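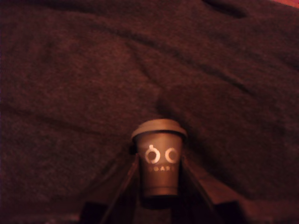

How many times do you have to show a gripper the same job before it can do it alone?

Count on 50 good passes for one object in one spot, and more as soon as the spot changes. Ten careless ones do more harm than good, and you'll spend the evening deleting them.

237 shares
Comments (500)

These are the tips we use at the Trirari bench for teaching small household jobs, either by moving the gripper with your own hand or by driving it with the remote handles. Most apply to both.

Paper cups and other soft things

Close slowly and stop at the first firm contact. A small paper cup with a lid will hold its shape under a light grip and fold under a heavy one. Grip the body and stay clear of the lid rim. If the lid lifts, start the pass over.

Practice with the cup empty. Add dry rice later for weight. Leave water for last.

Working over cloth

A towel or blanket under the work keeps dropped items from rolling and saves the tabletop. It also makes cups lean. Smooth the cloth where you plan to set things down, and leave the wrinkles elsewhere. Move the cloth between passes so the gripper doesn't learn one particular fold.

A dark gripper over dark fabric is hard to follow on a screen. Put a desk lamp to one side and check that the fingertips show before you record.

Moving it by hand

Hold it behind the fingers, never by them. Keep your sleeve and your free hand out of view. Go at half the speed that feels natural, and pause for a breath before closing and again before opening.

Wipe the finger pads first. Coffee and sugar leave a film that makes the grip stick on release.

Driving it by remote

Set the handle scale low. On the Khondokar handles we use 2 for reaching and drop to 1 near the object. Rest your elbows on the table. If your wrist gets tired, stop, because the last few passes of a long session are usually the ones you throw out.

With any delay in the picture, make one short move, wait, then make the next. Chasing the image makes you overshoot.

Keeping the recordings

Name each one by object and surface, such as "cup towel 14." Delete fumbles the same day. A save where you nearly dropped the thing and recovered is worth keeping, in its own folder.

Our Puvwood box fills up at 2000 recordings and gives no warning, so clear it at the end of the month. We'll go through wiping motions and sponges in November.

Posted October 26, 2020
Share this tip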